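Folding the green ones: a morning with Lowri Voyle

I got to Rosser on a Monday, a little before nine, and Lowri Voyle already had the kettle on and a green cloth over one shoulder. She looks after the linens for Wisside, the supper club that runs out of the old Dodeck building, and I'd been pestering her since May to talk to me about folding. Yes, folding! I have a closet at home that I can't open in front of company, so this was partly selfish.

"People think the ironing is the work," she told me. "Ironing's easy, you just stand there. It's getting a big soft thing to lie down the way you want that makes you swear."

She keeps 191 cloths in rotation, and the greens are her favorites. I asked if that was the color or the fabric. "Color, totally. The fabric is a pain. Every crease shows up as a dark line, so you know right away if you rushed it."

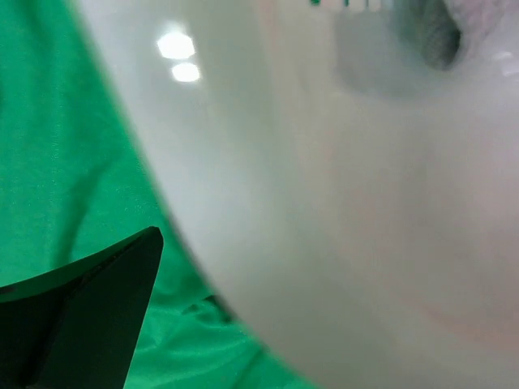
Start with the table

Lowri is pretty fierce on the subject of tables. She folded on her bed for years (same here) and says she'd never go back. What she wants is something white, smooth and bare, with room left on every side of the cloth.

"If a corner hangs off, the weight pulls the whole thing crooked and you're chasing it all day," she said. "I had a mug on my table once. Once."

Her method is the long fold. She spreads the cloth, brings one long side over, and ends up with a wide, shallow rectangle before she does anything else. Then she stops and looks at it, which was the part I'd always skipped. The near edge gets sorted first, then the corners, and the bunched bits get eased out toward the side with flat hands.

"Don't yank," she said, watching me yank.

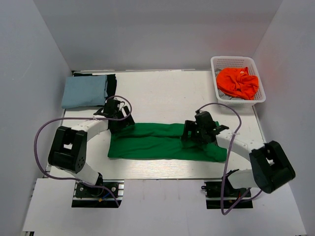
The long fold in green, with wrinkles still to smooth at the right.

I wanted to know how neat is neat enough. Her old boss at Witis, a hotel laundry, used to send back anything with a rounded corner, and she did 58 tablecloths on her first shift there - all of them twice. She's softer now. One square corner and one that's gone a bit round doesn't bother her, as long as the edge between them is fairly straight.

"It's going on a shelf, and then somebody's going to spill soup on it," she said. "I give each one 3 tries and then it's done."

We kept going until the tea was cold. My last cloth took me 20 minutes and looked like a sleeping bag, and Lowri put it on the pile with the rest. I've cleared off my kitchen counter since then and I'm starting on the sheets this weekend, fitted ones last.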